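Chapter 7
When States Trade Insults

Governments like to say they are outraged. Students should ask who gains when they do. In April the port council of Pusport called a note from Etelthorpe "an act of war." It was a complaint over fishing fees. 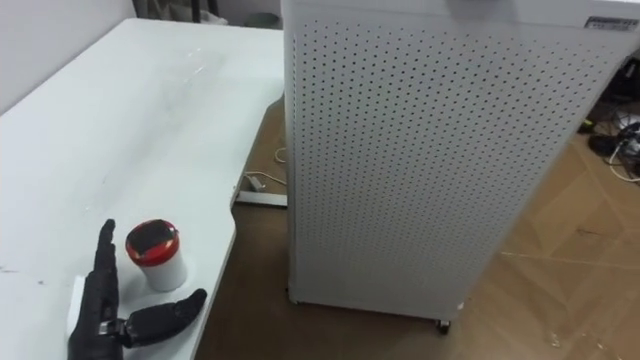

Fig. 7.1 A black hand beside a red-lidded container.

Savvas Spanos, then the Pusport envoy, demanded an apology within 10 days. None came, and the fees stayed where they were. So what was the anger for? His office claimed 1,355 letters of support. It released 99.

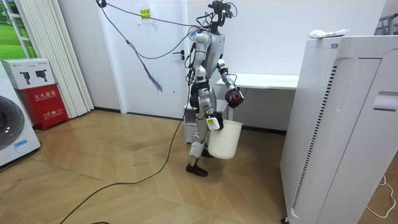 Nantana Srisuk reads the quarrel as a show for voters at home. Perhaps, but her proof is thin, as we will see in the next section.

7 comments
10 shares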